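Descaling a kettle and a shower head in a hard water area

We moved to Vundberg in March and the kettle furred up within weeks. The water at the old flat was soft enough that I had never owned a descaler. I have since spent more time on limescale than I intended, and these are my notes, mainly so that I don't have to work it out again next year.

Limescale is mostly calcium carbonate. Hard water carries dissolved calcium hydrogencarbonate, and heating drives off carbon dioxide, which leaves the carbonate behind as a solid. The kettle therefore gets it worst, followed by anything that runs hot and then dries: the shower head, the tap spout, the lower part of the shower screen. The cold tap in the utility room has almost none.

Any mild acid will dissolve it. The two worth having in the house are white vinegar and citric acid. Vinegar is about convenience, as it is already in the cupboard, but it is weak, the kitchen smells for the rest of the day, and I could taste it in the tea after three rinses. Citric acid comes as a powder, keeps for years if the bag is closed properly, and has no smell to speak of.

The method I use for the kettle:

Fill to the halfway mark. Bring to the boil, switch off at the wall and leave it to stand for 13 minutes with the lid open. Add 2 level tablespoons of citric acid, slowly, as it fizzes. Leave until the fizzing stops and the base looks clear. Pour away, rinse, boil a full kettle of plain water and pour that away too.

The waiting time is there for a reason. My first attempt went in straight off the boil and foamed over the spout onto the worktop. There is also a point about very hot, strong solutions, where calcium citrate can come out as a white deposit that is harder to shift than the scale was. I had this once in the old Lindholm kettle after leaving the stuff in overnight. A fresh, weaker batch used warm got most of it off. The remainder is still there, under the element plate, and I have stopped looking at it.

The shower head is slower. Ours is a Stindamico with rubber nozzles, and the nozzles can be rubbed clear with a thumb, which deals with the visible part. Scale inside the head needs soaking. I unscrew the head, take out the washer and the small mesh filter, and stand everything in a bowl of warm solution for an hour. The filter had 6 grains of something brown in it that were not scale at all, probably rust from the old pipework, and once those were out the flow improved more than it had from the soaking.

Things not to use acid on: marble, limestone, most natural stone, enamel baths unless the maker says otherwise, and any plating that has already started to lift. Brass goes pink if left too long. Do not mix it with bleach or anything containing bleach, and rinse the bowl if bleach has been in it before.
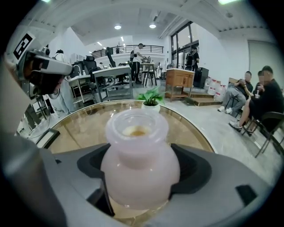

As for prevention, I have tried two things. A jug filter works for the kettle. I now descale every 4 months where before it was every few weeks, but the cartridges cost more over a year than the citric acid does, by a long way. The second was a magnetic collar from Curoten that clips round the incoming pipe. I left it on through the summer and could see no difference at the kettle or the shower. It may be that our pipe is the wrong diameter for it – the leaflet is vague on this – but I took it off and have not missed it.

A proper ion exchange softener would settle the matter. It needs a drain, a power supply, a bag of salt every so often and a space under the sink that is at present full of other things. It also means keeping one unsoftened tap for drinking, so the kettle would still scale. For the boiler and the shower it probably makes sense, and I will look at prices again when the boiler is next serviced.

One small thing on storage: keep the powder in something with a label. Citric acid looks very much like caster sugar, and a jam jar of it spent a fortnight on the wrong shelf here before I moved it.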